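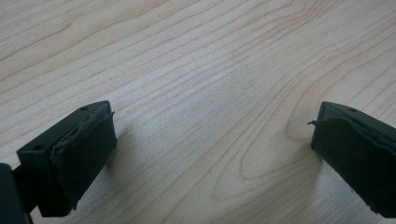

The tables are the first thing we have been able to agree on, wrote one member of the Lusavden users' group when asked to comment on the interim draft, and it would be a pity if the remaining work were put off until the money for it had been spent on something else. The same member asked that the finish be kept pale, as older members find it easier to see small parts and dark thread against a light surface.

The comment was received by the project office in October and is recorded at the head of this report at the group's request. The office accepts both points and responds to them under Finishes and Remaining Work.

Lusavden Community Workroom
Furniture Renewal: Second Progress Report to the Driltidis Fund

Period covered

This report covers the period from the approval of the revised schedule in June to the end of October. It follows the first report, which dealt with the survey of existing furniture and the selection of a supplier.

Purpose of the grant

The Fund awarded the workroom a grant toward replacing its worktables and improving the surfaces used for sewing, model making, bookbinding and small repairs. The former tables had been acquired at different times and stood at different heights. Several could not be placed side by side without a step between them, and fabric caught at the joins. The grant also covers a modest amount of storage and the cost of training users in the care of the new tops.

Progress to date

Seven tables were ordered from Sombatkul under the terms approved by the Fund. Four have been delivered, assembled and placed in the main room. They have been in regular use since the middle of September. The remaining three are intended for the smaller room at the rear and will be delivered when the floor there has been leveled.

The delivered tables were inspected on arrival against the order. Height and overall dimensions were within the agreed tolerance. One underframe was found to rock slightly and was corrected by the supplier at no charge. No tops were rejected.

Finishes

The tops are of blond wood with a light, low-sheen finish. Users were shown samples with a higher gloss during the summer and preferred the duller surface, which gives less glare under the ceiling lights in the evening sessions. The grain varies from one part of a top to another, with long, close lines in some areas and arched figure in others. The office had asked whether boards with strongly marked figure should be set aside, and the users' group advised that they should not. The same finish will be applied to the three outstanding tables, in keeping with the comment quoted above.

The following rules for care have been adopted and are posted at the entrance:

Cutting is done on a mat.
Glue pots and paint jars stand on a tray.
Hot irons are kept to the pressing station.
Tops are wiped with a damp cloth at the end of each session and dried at once.
Tape is not left on the wood overnight.

Use of the room

Attendance has been steady. The evening sessions have been close to full, and the office has introduced a booking sheet for large layouts such as quilts and maps. With the tables at a single height, two can now be joined for this work. Bookbinding has moved from the rear room to the main room for the time being, and this has reduced the space available to model makers in the afternoons. The arrangement will end when the rear room is furnished.

More than 40 users have attended the short introduction to the new tables. A further round will be offered when the last delivery has been made.

Expenditure

Payments to the supplier have followed the agreed stages. An amount of 2,000 dollars has been held back against final delivery and will be released after inspection of the last three tables. Spending on storage remains within the approved line. The office does not request any transfer between budget lines at this time.

Difficulties and delays

The principal delay concerns the rear room floor. The slope was known at the time of the first report, but the extent of the work became clear only when the old covering was lifted. Ostska has been engaged to carry out the leveling, which is paid for from the workroom's own maintenance budget and makes no call on the grant.

A second, smaller matter is the storage of the cutting mats. The racks originally specified are too shallow for the largest size, and a deeper rack is being priced.

Remaining work

Completion of the rear room floor.
Delivery, assembly and inspection of three tables.
Purchase of the mat rack.
Second round of introductions for users.
Disposal of the former tables, two of which have been requested by a neighboring garden association.

The office expects the rear room to be in use by February. A final report, with a full statement of accounts and the results of a short user survey, will be submitted in March.

Submitted by the Project Office, Lusavden Community Workroom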